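The Bullimar Tapes

The Bullimar Tapes is a found-footage horror film written and directed by Thilini Kodikara and released by Kultora. It follows two sisters who return to the hill town of Bullimar to clear out their late uncle's house and find a box of cassettes he claimed to have recorded in his sleep. The film runs 12 minutes short of two hours, which several reviewers considered too long for the material.

Background

Kultora's publicity described the script as "based on documented events." No documents have been produced. Kodikara has said in one interview that the story came from a neighbor, and in another that it came from a newspaper clipping she has since lost. Prasanna Abeysekara, who shares a story credit, has declined to say which account is correct. The town of Bullimar does not appear on any map, and exteriors were shot in Skomville.

The cast is small. Sorcha Phelan plays the older sister, Ha, and Menaka Munasinghe plays the younger. Much of the dialogue is said to have been improvised, although a shooting draft that later circulated among fans matches the finished film almost line for line.

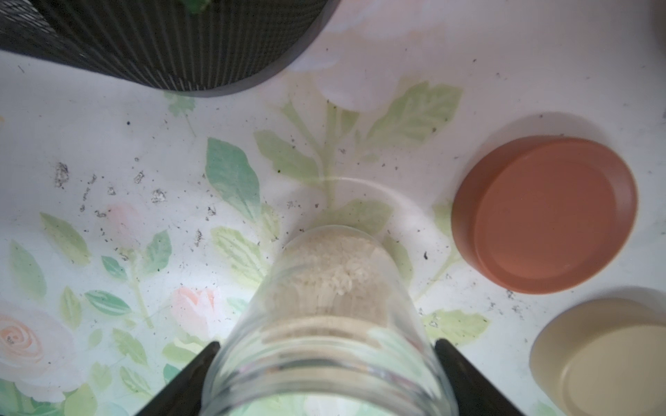

Release and claims of fainting

The film opened in October on 2 screens and expanded to 338 after stories spread that viewers had fainted during the cellar sequence. The stories all trace back to a single post by an account that had never posted before and has not posted again. Theater staff in Skomville told a local reporter that one man had left early to move his car. Kultora went on using the fainting claim in its advertising, and it is still repeated in lists of the "scariest films ever made," usually without a source.

Reception

Reviews were mixed. Critic Mehwish Khokhar praised Phelan's performance and the sound work on the tapes but called the ending "a door slamming for six minutes." Others liked the slow first hour. The frequently quoted description of the film as a cult classic first appeared on the distributor's own poster, before opening night.

Sequel

A follow-up was announced the next December, with a planned script of 545 pages to be split into several parts. Kodikara is not attached. No footage has been shown, and the project's web page no longer loads.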